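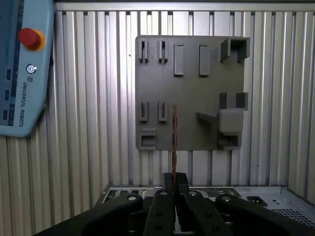

Murray Sheehan reckons a printed board will creep if it hangs on a wall through summer, and that we should have cut the whole thing from ply and screwed the holders on one at a time. Jussara Aguiar answered that ply would have meant three jigs and a week. Noted both here so we can look back at it in March.

14 Jan 2019

Holder board, first full day on the ribbed wall.

Print took 27 hours on the Dernholm. Went down flat, back face on the bed, all the holders growing upwards. No supports except inside the box bracket at the top right corner. Those came out in one piece with the long pliers, apart from a bit at the back that I had to go after with a chisel. Matte finish is fine, doesn't show finger marks. The dark grey was what we had on the shelf.

Total extruder time on that nozzle is now 3,408 hours according to the log. Changed it afterwards. Old one is in the tin with the others, don't reuse it for anything that has to fit.

Fit checks, all done by hand with the gauge strips:

Top row slots, left: both took the strip with light thumb pressure. The left one is a touch tighter at the mouth than at the bottom. I ran the strip up and down a few times and left it alone.

Raised blocks, top row: square to the board as near as I can tell with the small engineer's square. A slight ridge up one edge of the first block where the layers start. Scraped it.

Box bracket, top right: inside width is under by a hair on the drawing but the test piece goes in and comes out. It sticks out further than anything else up there and I have already caught a sleeve on it. Jussara suggests a bigger radius on the front corners. Agreed, next revision.

Lower slots, left side: shorter than the top pair, as drawn. These were the ones I was worried about, thin walls and not much to hold on to. One of them whitened slightly at the base on the first trial print when I pushed the strip in crooked. On this print I added a fillet at the foot of each wall and got no marking. Did not push it crooked again on purpose. Someone should.

Socket, lower left corner: opening faces outwards, so swarf and dust can get in. Blew it out, then tried the plug piece. First go it bottomed out early. There was a blob on the floor of the recess. Picked it off with a scribe and it seats now. Add to the cleaning steps for the next one - check the floor of the socket with a torch before mounting.

Mounting

The wall is a pain because of the grooves. Anything flat only touches on the high parts. We tried three ways of fixing to an offcut before going near the real thing:

Double-sided foam tape. Let go overnight with a 500 gram bag hung off it. Didn't bother repeating.

Screws straight through into the slat. Murray's choice. Holds, but you only get one try at the position, and I didn't want holes in that wall until the layout is settled.

Slide nuts in the grooves, screws through the board. Went with this. You can nudge it sideways before tightening. Screws were from the Caldeira box, 30 mm, too long, so I cut them down and dressed the ends with a file. Buy the right ones.

Tightened by feel, corners first, then went round again. The board pulled in slightly towards the wall at the bottom. Backed off a quarter turn and it came straight. If we want repeatable torque we need the little driver back from Prara, they've had it since before the break.

Levelled off the top rail with a steel rule. Two goes at that.

After mounting I repeated the slot checks. Upper slots unchanged. Lower right-hand one of the pair felt stiffer than it did on the bench, so the board must still be carrying a bit of bend there. Leaving it a few days to see if it settles.

Creep check for Murray: scribed a fine line on the slat along the bottom edge of the board. If the edge drops off that line we'll know. The workshop got to over 30 degrees this afternoon with the roller door shut, so it won't be a gentle test.

To do

Revision B drawing, bigger radius on the box bracket, keep the fillets on the lower slots.
Order shorter screws from Illico.
Ring Prara about the driver.
Cut a second set of gauge strips, these ones are getting burred at the ends.
Jussara to measure the lower slots again with the pin gauges and write the numbers on the next page.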